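Salon Practice 1
Handout 7: Manicure preparation and cuticle work
Tutor: Hanne Rissanen
Miscombe College, Beauty Therapy
24 October 2024

Read this before the practical. Bring your own files and an orange stick. Towels and polish are in the Frimpong cabinet by the sinks.

1. Consultation

Ask the client to sit down and look at both hands before you touch anything. Check the nail plate, the skin around it and the palms. Fill in the client card as you go.

Do not treat if you see any of the following:
– open cuts or broken skin near the nail
– signs of fungal infection, such as thickened or crumbling nail
– swelling, pus or heat around the nail fold
– severe lifting of the nail plate

If you are not sure, ask me or Niilo Kemppainen. Do not name a condition to the client. Say that you can't carry out the treatment today and suggest they see a doctor or pharmacist.

Ridges, white marks and mild dryness are not a reason to refuse. Write them on the card.

2. Removing old polish

Soak a cotton pad in remover, press it on the nail and hold it there for a few seconds. Wipe from the cuticle to the free edge. Dark shades often need a second pad. Use a wrapped orange stick for the color left in the side walls.

3. Filing

Agree on the shape first. The five shapes we assess are square, squoval, round, oval and almond. Natural nails are filed with a fine board. The coarse ones in the drawer are for tips and enhancements only.

Work from the side to the center and keep the strokes long. Sawing back and forth splits the layers at the free edge. Do one hand, then compare the nails with the fingers held together – small differences in length show up best this way.

Leave some width at the sides. Filing deep into the corners weakens the nail and was the most common fault in last year's assessments.

4. Cuticle work

Apply cuticle remover sparingly and keep to the time on the bottle. The Grenico one we use in class is thin and runs, so put it on one hand at a time. Push back gently with the pusher held almost flat. The cuticle is the dead tissue stuck to the plate. The living skin behind it is the proximal nail fold, and you do not cut that. Nip loose tags only.

Wash off all the remover before you go on. Any left behind will keep softening the skin and can stop polish from sticking.
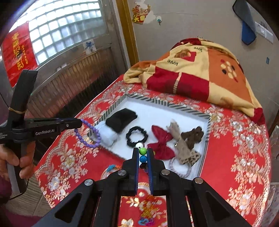

5. Buffing and dehydrating

Buff lightly, with up to 12 strokes per nail for a natural finish. Stop if the client feels warmth. Wipe each nail with dehydrator and keep your own fingers off the plate afterwards.

6. Base, color and top coat

Thin coats throughout. Use three strokes for each nail: center, then one on each side. Leave a small gap at the cuticle and run the brush along the free edge to cap it. Two coats of color are enough for most shades – pale pinks and milky whites may need a third.

Before the next class

Read chapter 9 of Lurkov and write 600 words on the structure of the nail unit. Include a labeled drawing, done by hand. Practice filing on at least two people and bring the completed client cards with you. Cards without a signature will not be counted toward your portfolio.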